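발굴 토기편 세척과 주기 작업 순서

Mamani 유적 정리실에 처음 들어온 분들을 위해 쓴 안내입니다. 현장에서 수습한 토기편을 씻고, 말리고, 번호를 적어 상자에 넣는 데까지 다룹니다. 접합과 실측은 따로 배웁니다.

준비물
부드러운 칫솔, 대나무 꼬치, 플라스틱 대야 2개, 눈금 5mm 체, 건조용 망 채반, 방수 라벨, 가는 펜, 아크릴계 수지 용액, 지퍼백

1. 봉투부터 확인한다
현장 봉투에 적힌 유구 번호, 층위, 수습 날짜를 유물 대장과 맞춰 봅니다. 내용이 다르면 씻지 말고 봉투째 따로 빼 둡니다. 한 번에 봉투 하나만 엽니다. 두 봉투의 토기편이 같은 대야에 들어가면 출토 위치를 되찾을 방법이 없습니다.

2. 씻을 것과 씻지 않을 것을 나눈다
안쪽에 검게 탄 부착물이 있는 조각은 물에 넣지 않습니다. 잔존 지방산 분석 시료가 될 수 있으므로 맨손으로 만지지 말고 알루미늄 포일에 싸서 담당자에게 넘깁니다. 채색이 남은 조각, 손톱으로 눌러 자국이 나는 무른 조각도 뺍니다. 애매하면 뺍니다.
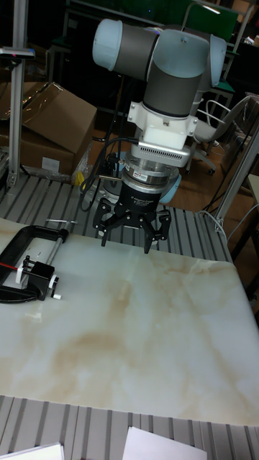
Roxana Benavides는 댓글에서 붉은 칠이 된 조각은 전부 빼야 하는지, 아니면 면봉으로 시험해 봐도 되는지 물었다. 눈에 잘 안 띄는 가장자리를 물 묻힌 면봉으로 살짝 눌러 봐서 색이 묻어나면 빼면 됩니다. 문지르지는 마세요. 묻어나지 않더라도 칠한 면에는 칫솔을 대지 않습니다.

3. 세척
대야에 미지근한 물을 받고 세제는 쓰지 않습니다. 조각을 오래 담가 두지 말고 하나씩 적셔 가며 닦습니다. 칫솔은 한 방향으로 가볍게 움직입니다. 깨진 단면의 흙은 꼭 제거해야 합니다. 흙이 남으면 나중에 접합할 때 면이 맞지 않습니다. 무늬 홈에 낀 흙은 대나무 꼬치로 빼고 금속 도구는 쓰지 않습니다.
물이 탁해지면 갈고, 버리는 물은 반드시 체에 거릅니다. 작은 조각과 구슬이 여기서 나옵니다.

4. 건조
채반에 겹치지 않게 펴고 라벨을 같은 채반에 올립니다. 직사광선과 난방기 앞은 피합니다. 실내 습도는 60% 아래로 유지합니다. 1월처럼 추울 때는 겉만 마르고 속에 물기가 남기 쉬우니 하루 더 둡니다. 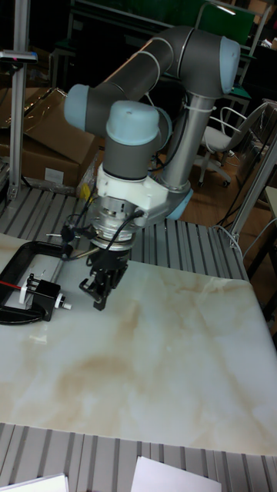
덜 마른 조각을 지퍼백에 넣으면 곰팡이가 핍니다. 두꺼운 저부 조각을 손등에 대 보고 차가운 느낌이 있으면 채반으로 돌려보냅니다. 건조 중에 표면이 하얗게 뜨면 염분일 수 있으니 번호를 적지 말고 알려 주세요.

5. 주기
안쪽 면의 모서리 가까이에 수지 용액을 얇게 바르고 30분 말립니다. 그 위에 펜으로 번호를 쓰고 다시 한 겹 덮습니다. 단면, 무늬가 있는 면, 구연부 끝에는 쓰지 않습니다. 번호는 유적 약호, 유구, 층위, 일련번호 순입니다. 글씨를 쓸 자리가 없는 작은 조각은 라벨과 함께 작은 봉투에 넣습니다.

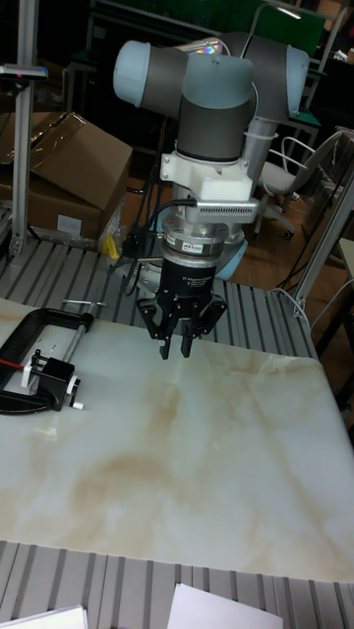 최종 수정: 2024년 6월 8일

6. 포장과 대장 기록
같은 층위의 조각끼리 지퍼백에 넣고 공기구멍을 냅니다. 무거운 조각은 상자 바닥에, 얇은 조각은 위에 둡니다. 상자 겉면과 안쪽에 같은 라벨을 하나씩 붙입니다. 대장에는 상자 번호와 세척한 사람의 이름을 적고, 2단계에서 뺀 조각도 빠짐없이 올립니다.
대장 양식은 Walter Huaranga가 관리합니다. 칸을 새로 만들지 말고 비고란에 적어 주세요.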